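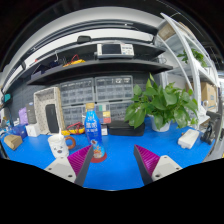
Prüfliste Teeküche und Aufenthaltsraum, Haus Lilotska
Begehung am 24.01.2018
Geprüft: Hubert Szczepańska
Anwesend für die Haustechnik: Tadeusz Górecki

Bewertung: i. O. = in Ordnung, M = Mangel, n. g. = nicht geprüft

1. Verkehrswege und Türen

1.1 Fluchtweg zum Treppenhaus frei: i. O.
1.2 Tür schließt selbsttätig: M
Schließer zieht die Tür bis auf einen Spalt zu, rastet aber nicht ein. Nachstellen lassen. War schon im April bemängelt, damals nur mündlich.
1.3 Bodenbelag ohne Stolperstellen: M
Schiene am Übergang zum Flur hat sich auf der rechten Seite gelöst. Bis zur Reparatur mit Warnband abkleben.
1.4 Beleuchtung: i. O.

2. Elektrische Geräte

2.1 Wasserkocher (Karras), Leitung und Stecker: i. O.
2.2 Kaffeemaschine, Prüfplakette gültig: M
Plakette abgelaufen. Gerät bleibt bis zur Prüfung außer Betrieb, Schild ist angebracht.
2.3 Mehrfachsteckdosen nicht hintereinander gesteckt: M
Zwei Leisten hinter dem Kühlschrank. Eine wurde bei der Begehung entfernt, für die Mikrowelle fehlt jetzt ein fester Anschluss. Angebot von Prarnodel liegt vor: 1125 Euro für Steckdose und neuen Stromkreis.
2.4 Fehlerstromschutzschalter, Prüftaste: i. O.

3. Brandschutz

3.1 Feuerlöscher zugänglich: i. O.
Der Getränkewagen stand beim letzten Mal davor, jetzt an der Fensterseite.
3.2 Löschdecke: i. O.
3.3 Rauchmelder, Funktionstest: n. g.
Leiter war nicht im Haus. Herr Górecki holt den Test nach und trägt ihn hier ein.

4. Wasser und Hygiene

4.1 Warmwasser am Spülbecken: M
Gemessen über 40 Grad erst nach langem Vorlauf. Durchflussbegrenzer prüfen.
4.2 Kühlschrank, höchstens 10 Grad: i. O.
4.3 Reinigungsmittel getrennt von Lebensmitteln: M
Entkalker von Farness stand im Fach mit den Tassen. Gehört in den unteren Schrank – dieser muss abschließbar sein, der Schlüssel fehlt.

5. Erste Hilfe

5.1 Verbandkasten vollständig: M
Handschuhe fehlen, Pflaster fast aufgebraucht.
5.2 Aushang mit Notrufnummern aktuell: M
Interne Durchwahl ist falsch, richtig ist 142.

Die Punkte 1.2 und 2.3 gehen an die Verwaltung, den Rest erledigt die Haustechnik. Nachkontrolle nach Rückmeldung von Herrn Górecki.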